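**Re: Gellura license portal – renewal form rejects our storefront address**

Hi Rodica,

Thanks so much for getting back to me, and sorry for the long message, I wanted to put everything in one place. We're renewing the dispensary license for Zanbridge Wellness and the town portal still won't take the address. It says "parcel outside permitted zone," even though the town council approved the zoning change back in June and we have the signed letter.

What I've tried so far:

- Entered it as 1270 Tudose Road, then Tudose Rd, then all caps
- Cleared the browser and started over on my husband's laptop
- Uploaded the council letter again as a smaller PDF (the limit is 3000 KB and we're well under it)
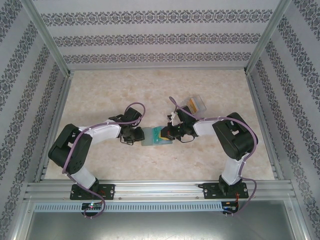
The zoning office told me their map was updated, so I'm guessing the portal is reading an older copy. Could you check which one it pulls from? I know colors matter on that map, and ours should now be in the purple district – the same sort of purple as the cable on those two arms, if that helps you spot it next to the blue one. The old district was plain gray.

**Reply from Rodica Enache, portal support**

Good morning, and please don't apologize, this was wonderfully thorough! You guessed right. The form was checking against the map from before the vote. I've asked Aurel Dobre to load the new one, and I put a 14-day hold on your deadline so there won't be a late fee while we sort it out. Please leave your draft open in the portal and don't pay the $3000 renewal fee yet – the payment page locks the address.

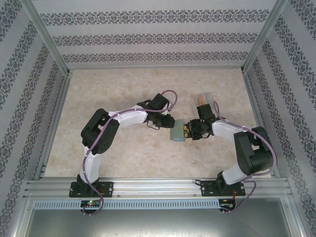
*Left arm with its purple cable, over the beige work surface.*

**Update, 3:40 p.m.**

Aurel has loaded the new map. Could you try the address once more, typed out in full, and let me know what it says?

Status: waiting on customer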